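Support Home My Tickets Products Returns Contact

Ticket 687
Subject: Grey smudging and creasing on white table cloths used with wooden cubes
Status: Closed
Opened: May
Requester: Jonalyn Tagle, Resources Office, Bruvley
Assigned to: Ruoxi Zeng, Product Support, Enness
Products: Volwood plain-faced cubes, coloured; Xiao white cotton table cloth, large

Initial report (J. Tagle)

I am writing on behalf of the Resources Office at Bruvley. We hold nearly 400 Volwood cubes, which are lent out to our teaching rooms in trays, together with the Xiao white cloths purchased on the same order. The cloths are laid over the tables so that the colours of the cubes can be told apart easily and so that the cubes do not slide.

Several cloths have come back to the office with faint grey smudges. The marks tend to be in the middle of the cloth, where the cubes are set out, and less often near the hem. The cloths are also creased when they are brought out, and the creases remain visible after the cloth has been smoothed by hand. In certain light it is difficult to say which of the grey lines are creases and which are dirt.

I should be grateful for advice on the following matters. First, whether the colour on the cubes is liable to rub off on cotton. Secondly, whether the cloths can be washed at a higher temperature than the label states. Thirdly, whether the streaks that can be seen in the painted faces of the blue cubes are a fault. Colleagues have asked whether the paint has worn thin.

The cubes are in regular use and I would prefer not to withdraw them unless this is necessary.

First response (R. Zeng)

Thank you for your report. I have read it together with the original order and can offer some preliminary comments.

The streaks on the blue faces are most likely the grain of the wood. Volwood cubes are finished with a thin matte stain, and the grain is expected to remain faintly visible through it. It shows more on the darker colours. Edges and top faces may look a little lighter than the sides, particularly under a ceiling lamp. None of this is treated as a fault, provided that the surface is smooth and bare wood is not exposed.

With regard to the smudges, I would ask you to confirm what colour they are when the cloth is held against a window. If the stain were transferring, I would expect marks in red or blue, and I would expect them to have straight sides. A soft grey mark with no definite outline suggests ordinary dirt from hands, trays or the table beneath.

Please do not raise the washing temperature for the present. Please also refrain from using bleach, as it weakens the hem stitching on this cloth.

To assist us, would you kindly carry out the following on one cloth and one tray:

Rub a dry white handkerchief firmly over a red cube and a blue cube.
Repeat with the handkerchief slightly damp.
Wipe the inside of the tray with a clean part of the same handkerchief.
Turn the cloth over and examine the underside.

A note of the results will be sufficient. There is no need to return any goods at this stage.

Requester update (J. Tagle)

The checks were carried out in the office on Monday. The dry handkerchief showed no colour from either cube. The damp handkerchief showed no colour from the blue cube and a very slight pink trace from the red cube, which I could not reproduce on a second attempt with another red cube from the same tray.

The inside of the tray left a distinct grey mark on the handkerchief. I examined the other trays in the cupboard and found the same dust in the corners of most of them. They are stored on the lower shelf, beneath the folding tables, and do not have lids.

The underside of the cloth was clean except along one fold. The smudges on the upper side are grey when held to the window and I could not detect any red or blue in them.

I attach a view of a red cube and a blue cube on one of the cloths. The cloth had not been ironed.

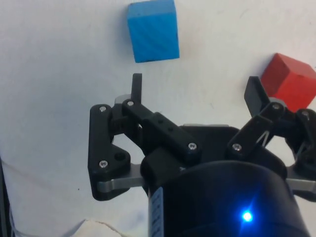

I would add that the cloths are at present folded into quarters and placed at the bottom of the tray, with the cubes resting on top of them. This was done to save space when the cupboard was reorganised. It had not occurred to us that the arrangement might be connected with the marks, but it does mean that each cloth spends most of its time lying in the dust, under the weight of the cubes.

Please advise whether the slight pink trace is a cause for concern.

Second response (R. Zeng)

I am obliged to you for a thorough set of results. My assessment is as follows.

The pink trace. A small quantity of loose stain can remain on a cube that has not been wiped since it was unpacked. It normally comes away the first time the cube is cleaned. As the second cube gave no trace, I do not consider that the batch is affected. I would nevertheless recommend that all red cubes be wiped once with a barely damp cloth and left to dry in a single layer on a towel. They should not be soaked, and they should not be dried on a radiator. Wood that is dried too quickly may split at the corners.

The smudges. These are consistent with dust carried from the tray to the cloth, and then pressed into the weave by the cubes. I am satisfied that the cubes themselves are not the source, though they will have carried some dust on their lower faces.

The creases. The Xiao cloth is a plain cotton without an easy-care finish, and it will hold a fold for as long as it has been stored in one. The weight of the cubes has set the folds more firmly than would be usual. Ironing while damp, on the reverse, should remove the greater part of them. An old crease that has collected dust will show as a grey line until the cloth has been washed, and ironing it before washing may fix the line in place.

I therefore propose this order of work:

1. Empty each tray and shake the cloth out of doors.
2. Wipe the tray with warm water and a little washing-up liquid, paying attention to the corners, and dry it fully.
3. Treat the smudges on the cloth with plain soap, worked in with the fingers, and leave it for the length of a tea break.
4. Wash the cloths by themselves at the temperature shown on the label.
5. Iron while damp, reverse side up.
6. Wipe the cubes and return them to the tray once dry.
7. Store the cloths separately, rolled where possible.

The fourth step should be observed with some care — a single coloured item in the same wash will turn the whole load.

Requester update (J. Tagle)

The procedure has been followed for 6 cloths, which was as many as our machine would accept in one load. I can report that the smudges have gone entirely from 4 of them. The remaining two still carry a faint grey area near the centre, which is visible only when one looks for it. The creases have been reduced on all of them. The line of the central fold can still be made out on the oldest cloth.

The red cubes have been wiped. A little pink appeared on the wiping cloth at the beginning and none thereafter. The blue cubes were wiped at the same time for the sake of consistency and left no colour.

Two practical difficulties arose. The office does not possess a rail or tubes on which to roll the cloths, and the cupboard is too shallow for them to be laid flat. As an interim measure they have been hung over the bar of the coat stand, which is not a satisfactory arrangement as coats are also hung there. I should also welcome advice on lids, as the trays will collect dust again on the same shelf.

Third response (R. Zeng)

The result is a good one for a first wash. The two cloths that remain marked may be treated with soap again and washed a second time with the next load. If the grey area persists, I suggest that they be kept for use beneath the trays when the cubes are being sorted, where appearance is of less importance.

For rolling, the cardboard tubes from wide wrapping paper or display paper are quite adequate. Wrap the tube in a clean sheet of paper first, roll the cloth with the right side inwards, and tie it loosely with tape. Rubber bands leave a crease of their own. The tubes may be stood upright at the side of the cupboard.

Lids for the standard tray are available and I have sent the order form separately. Should you prefer not to purchase them, a clean tea towel laid over each tray will keep out most of the dust. I would also suggest moving the trays to a higher shelf if one can be spared, as the folding tables will shed grit on whatever is kept below them.

Please let me know whether you are content for the ticket to be closed.

Requester update (J. Tagle)

The trays have been moved to the upper shelf and the folding tables now stand against the wall beside the cupboard. Tea towels are in use for the time being, and the question of lids will be put to the budget holder. Tubes have been obtained from the art room. The coat stand has been returned to its ordinary purpose.

A note has been placed inside the cupboard door asking colleagues to shake out the cloth before rolling it and to check that their hands are dry before handling the cubes. The last of the remaining cloths will be washed before the end of term.

I am content for the ticket to be closed.

Closing note (R. Zeng)

Closed with the agreement of the requester. Cause recorded as dust in open trays, with cloths stored folded beneath the cubes. Slight loose stain on red cubes, removed by wiping; no batch action. Visible grain on blue cubes recorded as normal finish. Care sheet for the Xiao cloth to be amended to advise storage away from the tray.

Related tickets
Volwood cubes: rough corner on delivery
Xiao cloth: shrinkage after first wash
Replacement lids for standard tray
Removing wax crayon from stained wood
Hem coming loose on large table cloth

Back to My Tickets Print Top of page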